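4.3 Joining the wall switch to the receiver

The Otudix wall switch has no cable to the lamp. It sends a short radio signal to the receiver, which is fitted either inside the lamp housing or in the ceiling box. One receiver can store up to 16 switches. Switches bought as a set are already joined at the factory and you can skip to section 4.4.

Before you start, check that the receiver has been wired as shown in section 3 and that all covers are back in place.

CAUTION: Do not open the receiver while the mains supply is on. Joining is done from the outside only.

1. Turn on the supply at the consumer unit. The lamp comes on at full brightness.

2. Stand in the room where the switch will be used, with the switch in your hand. Do not fix it to the wall yet.

3. Pull the clear tab out of the back of the switch. The small green light flashes once.

4. Turn the supply off, wait five seconds, and turn it on again. Do this three times. After the third time the lamp dims and stays dim. The receiver is now in joining mode.

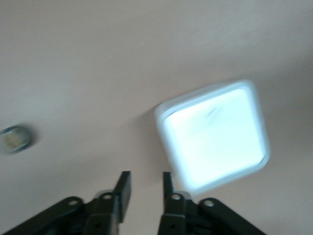
5. Within 21 seconds, press and hold the upper half of the switch until the lamp blinks twice. Let go.

6. Press the lower half once. The lamp should go off. If it does not, go back to step 4.

7. To add another switch, repeat steps 3 to 6 with that switch. Earlier switches are kept.

Note: If the lamp blinks five times in step 5, the receiver memory is full. Clear it as described in section 4.6 and join all the switches again.

Note: Two receivers on the same circuit will both enter joining mode. Disconnect one of them before step 4, or both lamps will answer to the same switch. Some people want this, for instance on a long landing.

4.4 Fixing the switch to the wall

Try the switch in its final place before you stick or screw it down. Leave at least 200 mm between the switch and any metal door frame, fridge or radiator. Foil-backed plasterboard also weakens the signal.

1. Wipe the wall with a dry cloth.

2. Hold the back plate level and mark both holes. On tile or glass use the sticky pads supplied and leave them overnight before fitting the switch.

3. Screw the plate down by hand. A power driver can crack it.

4. Click the switch on to the plate, arrow upwards.

Spare back plates are sold in pairs, part number 1921.

Section last changed: Jul 31, 2022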